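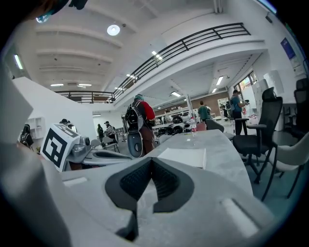
## Hand-held grippers, side by side

These are the notes and photos from our June comparison of hand-held grippers at the Hultden workshop. We tried two designs, the Litus and an older one from Rolthorpe, on the same short list of jobs. Chun-yin Lai ran the first half of the trials and Jui-lin Choi ran the second half. Most of the gallery is still being sorted, so the page starts with one view from the tool's own camera. The rest of the text covers what we tried and what we wrote down.

**View from the gripper camera.** The dark mesh pad sits low in the middle, with its two halves meeting in a notch. A black-and-white marker on a white block stands just past the tool on the left, and another gray gripper is on the table.

## What we tried

Each person did 50 pick-and-place runs per gripper with a mixed box of parts: pens, tape rolls, foam cubes, and a few thin cards. A run counted as good if the part went into the tray without a second grab. Nothing was timed except the cards, which got a limit of 60 seconds for the full stack.

- **Foam cubes:** No real difference. Both grippers held them at light pressure.
- **Pens:** The Litus did better when the pen lay flat. With the Rolthorpe we had to come in from the side.
- **Tape rolls:** Both worked. Jui-lin preferred the Rolthorpe for the larger rolls, where the wider opening helped.
- **Cards:** Poor on both. Chun-yin finished the stack inside the limit once with the Litus and never with the Rolthorpe.

## Camera notes

We used the same wide lens on both tools. It shows a lot of the room, which is useful for tracking, but small parts look very small unless they are close to the pads. Marker tracking dropped out a few times when a wrist was turned too far. Moving the marker block closer to the work area fixed most of that.

The camera mount on the Rolthorpe came loose partway through, and we threw out the runs recorded before we caught it. After that we checked the screws at every break.

## Still to do

Repeat the card test with softer pads. Mok has offered to cut a set for both grippers. Jui-lin also wants to try a narrower lens on the Litus, using the same parts and the same tray.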